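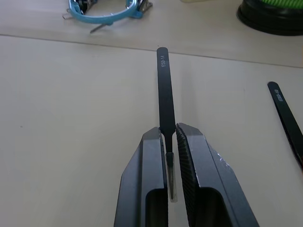
Wongate Branch wrote:
> Our members ask whether the reading room at Hurnstead will keep its Sunday hours once the new lending rules take effect. Several of them travel from Drindness and cannot come on a working day. We would also like to know if the limit of 10 items applies to bound periodicals.

The Library Office thanks the Wongate branch for its message and replies to both points for the benefit of all subscribers.

Sunday hours at Hurnstead will continue without change through April. The reading room opens at 1 p.m., and requests for material held in the lower stacks must reach the desk before 3 p.m. Readers coming from Drindness may place their requests by mail in advance.

The limit of 10 items applies to books and pamphlets only. Bound periodicals do not circulate and may be consulted in the reading room. The loan period for books is 28 days, with one renewal unless another reader has placed a hold.

Subscribers are also advised that the Sekiguchi bequest is now partly cataloged. It comprises 3000 items, chiefly county maps and trade directories. The first 53 boxes are open to readers. Requests for uncataloged boxes cannot be accepted at present, and branches are asked not to forward them.

Corrections to the printed branch directory should be sent to this office and not to the list.

Library Office, Hurnstead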